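From: Tistidcombe House Residential Office
To: residents-list
Subject: Re: Room turnover, bed linen and clothing left on beds
Date: 15th September

Dear Residents,

The Residential Office has received a number of replies to the August notice on room turnover. One of them is quoted below, with the writer's permission, as it raises the points most often put to us. Our response follows the quoted text.

> To the Residential Office,
>
> I have read the August notice and have three concerns. First, the notice
> says that beds must be "clear and made" by the time the linen cart
> comes through, but it does not say what counts as clear. I keep my
> clothes for the next day on the bed because the closet in my room is
> shared, and I do not think folded clothes should be treated the same
> way as a pile on the floor.
>
> Second, the notice refers to house linen only. Several of us use our own
> sheets. Are those to be stripped and sent down with the rest? Mine came
> back from the Poduval laundry last spring with somebody else's
> pillowcases, and I would rather wash them myself.
>
> Third, the bins supplied by Workis are too shallow for winter clothing.
> Mine will not close over two sweaters.
>
> Pauline Hartley
> Kondia Wing

We thank Ms. Hartley for her message and respond as follows.

Clothing on beds. The requirement that a bed be clear applies on linen change days only, and only until the cart has left your corridor. On all other days residents may arrange their beds as they wish. On change days, clothing of any kind, folded or not, should be placed in a bin, on a chair or in the closet. Linen staff have been instructed not to handle personal clothing. If clothing is on the bed when they arrive, the bed will be passed over and the resident will need to collect a clean set from the linen room on the ground floor. The linen room is open for 30 minutes after the last corridor is finished.

We recognize that dark clothing in particular is easily gathered up with bedding when a sheet is pulled off in one motion. In the last change, a pair of black trousers and a dark sweater were found in the laundry sacks and have not been claimed. They are being held at the front desk. Residents are asked to lift each garment from the bed separately before removing the sheet, and to look beneath pillows and at the side of the bed nearest the wall.

Personal bed linen. Residents may continue to use their own sheets and pillowcases, in any color or pattern. Personal linen is not part of the house change and should not be placed in the house sacks. It may be washed in the machines on the lower level, or sent to Poduval in a separate bag marked with the resident's name and room. A mark on the bag alone has proved insufficient, and we ask that each sheet and pillowcase also be labeled along the hem. Plain white items are the most frequently misdirected. Brightly printed sheets are seldom lost, though matching pillowcases sometimes become separated from them.

One of the rooms is shown, with clothing still on the bed. 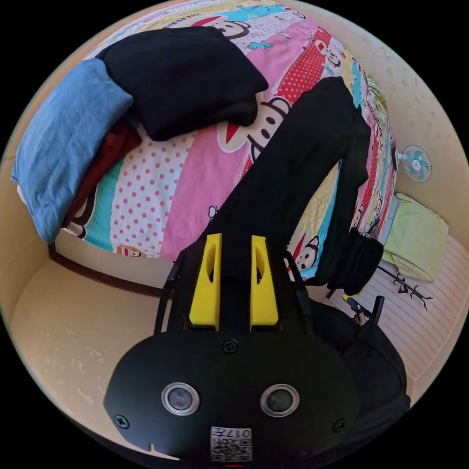
Hartley has since written again to ask whether a resident who uses personal sheets must clear the bed at all on change day, given that the cart has nothing to collect. The answer is that the bed need not be cleared, provided the Office has been told in advance that the room is to be left off the linen list. A form for this purpose is available at the front desk. Rooms that have not been taken off the list will be treated as usual.

Storage bins. The Office has measured the Workis bins and agrees that they are not suited to heavy clothing. A deeper model has been ordered for Kondia Wing, where closets are shared. Each resident of that wing will receive 2 bins, to be kept under the bed or at its foot. The shallow bins may be kept for socks, belts and similar items, or returned to the storeroom. Bins should not be stacked against wall-mounted fixtures, including fans.

Order of work on change days. For the avoidance of doubt, residents are asked to proceed as follows:

Remove all clothing from the bed and put it away.
Set the pillow and any blanket on a chair.
Strip the sheet and pillowcase and place them in the corridor sack.
Leave the floor beside the bed free of bags and shoes.

Clean sets will be left on the mattress. Residents who need assistance in making up a bed should notify the front desk by 4 p.m. on the day before.

Further questions may be sent to this list or brought to the Office in person. Messages about missing items should give the color, size and fabric of the item, along with the room number, and should be sent to the front desk and not to the list.

Residential Office
Tistidcombe House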